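Robot arm coming to our prep kitchen, what changes for the crew?
Posted in Workplace & Jobs

Soledad Herrera
I run mornings at a catering kitchen with 18 people. In November we get our first arm, for produce prep and sink-side jobs. Right now we only have the simulated kitchen to practice in, and I love it! My crew is split. A couple of them stay past the end of shift to play with it, and others have gone very quiet. For those of you who already work next to one, what happened to people's jobs and hours? And what should I be asking for before it shows up?

3 replies

Toàn Nghiêm
Congrats, this is a fun stage to be in! We put one in at Plonow two years ago and I was the guy who had gone quiet, so I get your crew. Nobody on my line lost hours, but the jobs did shift. I used to trim and sort all morning. Now I set up the station, watch the arm and fix what it gets wrong, and my shoulder feels great.

Use the simulation for all it's worth. We ran 86 practice rounds of plain pick-up-and-place before ours was bolted down, and the cooks caught things the installer never would have (where you stand when you need the faucet, for one).

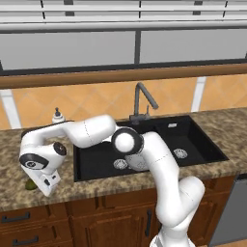
Ask for the training hours in writing, too. Ours were "when it's slow," and it's never slow. We ended up with five paid hours each after we pushed, and that made a huge difference in who felt okay touching the controls. Also ask who gets the setup job and whether it pays more. Ours does now, but it took a while.

Sheldon Gagnon
depends on the boss. ours cut a shift

Kátia Guimarães
Sheldon has a point, so get the staffing plan before the install date. I'd add one thing: let the quiet ones drive the simulation first, before the gadget fans get to it. We did that at Figueiredo and our dishwasher turned out to be the best operator in the building. She trains everyone now and she's a joy to watch! The noise is less than you'd think, by the way. The morning chatter does change when one person is minding a screen, so we moved our coffee break to 9:30 and everybody takes it together.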